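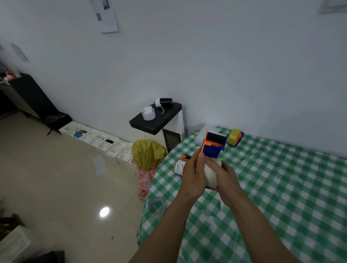
3.2 Carryover of bills between sessions

The state legislatures in our sample differ in what happens to a bill that has not passed when the first year of a two-year term closes. In carryover chambers the bill keeps its number and committee assignment. In the others it lapses and must be filed again. We coded 432 bills from 12 chambers, counting a bill as carried over only if the journal shows it on a calendar in both years. Refiled bills with matching text were coded separately, following Quinlan's procedure for the Trurkbridge data.

Figure 2. Hands loading a roll of tape into a dispenser.

Conference bills raise a separate problem. When the two chambers pass different versions, the last recorded action is often the appointment of conferees, and some clerks enter nothing more until a report is filed. A bill can therefore look inactive for months while talks go on. We treated such bills as pending until final adjournment. Vetoed bills were treated as passed, whatever the result of the override vote.

Two coders read each journal entry. Disagreements were settled by Declan Quinlan, who did not see the sponsor's party. Most concerned amendments that replaced the full text of a bill – a practice more common late in the second year – and the question of whether the result was still the same measure. We kept the original number in every case.

Special sessions were left out. Several chambers met in November to take up budget items, but the agenda was set by the governor and the carryover rules did not apply. Including these sessions would mix two kinds of agenda control, a point taken up in Section 5.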